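Grasp confidence scoring

Grasp confidence scoring is a method used in robot control software to decide whether a planned grip is good enough to carry out. The planner proposes a number of gripper poses, a scoring module gives each one a value between 0 and 1, and the best pose above a set threshold is passed to the motion controller. The term is used loosely. Some authors mean a probability of success, others only a ranking, and the two are often mixed up in product literature.

Background

Early planners worked from a full model of the object and checked contact forces against it. This was slow and needed a model that most kitchens, workshops and warehouses do not have. Scoring from camera data took over during the 2000s and 2010s, first with hand-written rules and later with trained networks. The Rudadine library, a widely copied open toolkit, made the approach cheap to try. It also fixed a default threshold that many users have never changed and few could defend.

Use with household objects
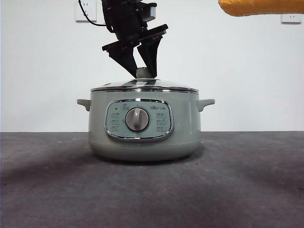 Lidded vessels are a standard difficulty for scoring software. The graspable part is small, the surface around it is often transparent or shiny, and depth cameras tend to return poor readings from both. On a pot with a domed glass lid and a polished metal rim, the only sensible target for a two-fingered gripper coming from above is the short, pale knob in the middle, and the fingertips have to be brought in almost to the knob before they close. A scorer may rate this pose highly and still be off by more than the knob will allow. Supporters point to good results on benchmark sets, though these sets contain few glass lids.

Software designed by Vivetti handles the problem by scoring twice, once from the fixed camera and once from the wrist camera, and keeping the lower value. The Preller planner averages the two. Averaging gives smoother figures in reports, but it lets one confident view hide a bad one. Neither firm has published a direct comparison.

Viewpoint and calibration

A wrist camera moves with the gripper, so its error changes along the path. Most systems recalculate the score up to 20 times during an approach, and a pose may be dropped if the value falls. Whether this helps is disputed. Frequent rescoring can cause the arm to hesitate between two nearly equal poses, a fault usually hidden by adding a delay.

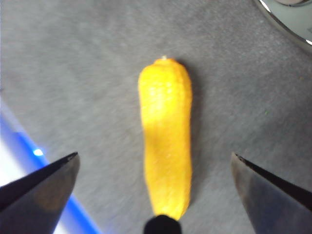 Long, soft or irregular items raise a separate question, as a score says little about what the grip does to the object. A pose across the narrowest part may rank first because the fingers fit there, with no account taken of bruising, bending or slipping. The Gatti extension adds a force limit for each class of object. It depends on the class being named correctly, and a wrong label brings a wrong limit with full confidence attached.

Criticism

The main complaint is that the numbers look more exact than they are. A score of 0.9 ought to mean nine successes in ten attempts, yet few systems are tested in this way after installation. Changes in lighting, a new table covering or a worn fingertip can shift results without shifting the score. Critics also note that failed grasps are often removed from training logs as operator errors – a habit that flatters the software.

See also

Motion planning
Hand–eye calibration
Force control
Depth sensing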